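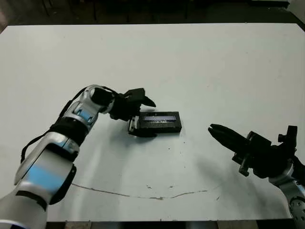 Ott Kuusk asked whether the black case is meant to stay on the white table or go back in the drawer at night. It stays. Everything for the Kotness kit lives on that table until the layout is settled.

July 23, 2019

Kotness kit, table layout, second go.

Moved the case to the left of the small display unit. Last time they were the other way round and I kept reaching across the screen to get at the slot. Slot faces up now, long side running left to right. Better.

Slot measured again with the calipers, 108 mm long. My note from May says 100, which was probably off the Vaher drawing and not off the part. Drawing needs fixing. Marjatta has the file.

Case weighs 593 g on the bench scale with nothing in it. Hammont quoted lighter but I can't find the email. Ask Sandra.

Tabletop: wiped down with the mild cleaner, no solvent. The matte finish marks if you drag the case, so lift it. Felt feet would fix that. Maarja thinks they'd make it rock, I want to try one set before deciding. Skikari sells them in bags of 1,000, far too many, so look in the hardware drawers first. 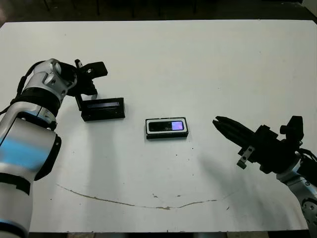
Table with the case and the small display unit, screen lit.

Spacing between case and display unit is fine for a hand. Tried it standing and sitting. Sitting, the light from overhead bounces off the black panel and the screen is hard to read. Tilting the unit a little helped, used a folded card under the back edge. Wants a proper wedge.

To do:
Cut wedge, start at 5 degrees
Correct slot length on drawing
Felt feet, one set
Tape corners for the case so it goes back in the same spot

Ona has the good calipers until tomorrow. Blue tape is nearly out.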